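Two-finger hand grippers for wiping and cloth work: Danden or Keogh jaws?

Posted in Grippers and End Effectors
Viewed 883 times

marlowbench

Hi all! I've been lurking here since June and finally have something worth asking. I'm putting together a small set of demonstrations where a person does ordinary cleaning and tidying with a hand-held gripper in each hand, and the poses get pulled out of the marker cubes and the video afterward. The idea is to replay the motions on an arm later (we have an Illico six-axis on the way and I can't wait).

I've borrowed two sets of jaws to try before we spend money. One is the Danden pair, with flat, fairly stiff fingers and a ribbed pad. The other is the Keogh pair, which has softer fingers that bow a little when you squeeze. Both fit the same handle. I've done 10 takes with each so far and I like both, which is no help at all!

Picking things up is fine with either. Where I'm stuck is anything with a cloth. With the Danden jaws the cloth stays put but the tips knock on the surface and I end up wiping with a tiny corner of fabric. With the Keogh jaws I get a nice broad wipe, but after a few strokes the cloth has crept and I have to bunch it up again. Has anyone compared these for wiping metal or other hard vertical surfaces? And does it matter where the marker cube sits? Mine is below the handle and I lose tracking now and then when my wrist rolls.

Budget is 480 for the pair of jaws, so I really only get to pick one.

Thanks in advance, this is the most fun I've had with hardware in ages.

fourbarlinda

Oh, I love this question, because I spent a good part of last year on exactly this and came out the other side a big fan of soft fingers. Get the Keogh ones. Let me try to talk you into it.

Wiping is mostly a contact problem. You want steady pressure over a patch of cloth, and you want that pressure to survive when your hand wobbles. A stiff finger passes every wobble straight into the surface. A soft one soaks some of it up, and when you replay the motion on an arm (which will be off by a few millimeters no matter what you do) that bit of give is the difference between a wipe and a scrape. My arm on its first day with stiff jaws left a row of little ticks down a painted panel. With the soft ones I could be off by quite a lot and still get a decent stroke.

The creep you're seeing is real but you can fix most of it by how you load the cloth. Don't pinch it by an edge. Fold it in half, then in half again, push the folded corner deep between the fingers until it touches the palm of the gripper, and only then close. You want a fat wad sticking out past the tips. I also gave up on slick microfiber and switched to something with more texture to it, and that helped more than anything I did to the pads.

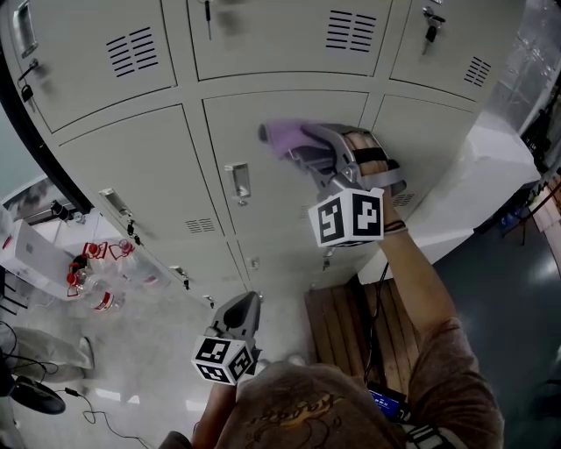
Direction of travel matters too. Stroke so that the fingers trail behind the cloth, and lift before you reverse. If you scrub back and forth without lifting, each reversal works the wad loose a little more. It feels slow and fussy for the first few tries and then you stop thinking about it.

For surfaces, practice on something with handles, locks and vents on it. A flat panel makes everything look good. Once you have to steer around a handle, the stiff jaws start catching and you'll see why I'm so keen on the others. If there are keys in the locks, take them out for your first few sessions, then put them back once you're confident, as they make a great test of how well you can place a stroke.

About the cube: below the handle is fine, I run mine there too. What loses tracking for me is my own forearm. If the camera is on your head and you reach up and across, your arm gets between the lens and the cube. Try standing a bit more square to the surface and keep your elbow lower than you think you need to. Make sure there are patterns on every face that could end up toward the camera, and print them matte! Glossy ones wash out under ceiling lights.

One more thing. If either handle has a cable, give it more slack than looks tidy. A tight cable tugs at the end of a long stroke, and you'll compensate for it without noticing, and then that little twist is in your data forever.

Have fun, and please post your replays when the Illico shows up!

tk_servo

danden. the softer ones wear out. I had a split in one finger after 1782 open/close cycles (I log them). the danden pads are a bit hard but you can stick a strip of foam on the tips and get half of what she's describing.

also check your handle is the newer type, the old one doesn't close all the way with the keogh fingers and that could be your creep right there

fourbarlinda

Good catch on the handle, I'd forgotten about that! Marlow, close it on a sheet of paper and pull. If the paper slides out easily you've found your problem. On wear, I've had one set of Keogh fingers split as well, right at the base, so it does happen. I was squeezing much harder than I needed to back then.

marlowbench

Paper test done: it slid right out on the left gripper and held on the right one. So the left handle is the old type, and that's the hand I'd been wiping with!! I switched hands and did another handful of takes with the Keogh jaws and the folded wad, and the cloth stayed in place for the whole run every time but one. That is a huge change for five minutes of fiddling.

I also tried foam on the Danden tips. Better than bare, and I'd happily use them that way for picking up cups and boxes, but I could still feel the knock when I came up to an edge.

Leaning Keogh now. Does anybody know if the Naser controller can cap the closing force once these are on the arm? I'd like to avoid the split finger if I can.

tk_servo

yes, there's a current limit in the gripper settings. start low and bring it up until the cloth stops slipping. write the number down somewhere, mine reset itself after an update

fourbarlinda

What he said, and do it with the cloth you plan to use. I set mine with a thick towel once and then couldn't hold a thin rag to save my life.

Last reply 2 Jan 2026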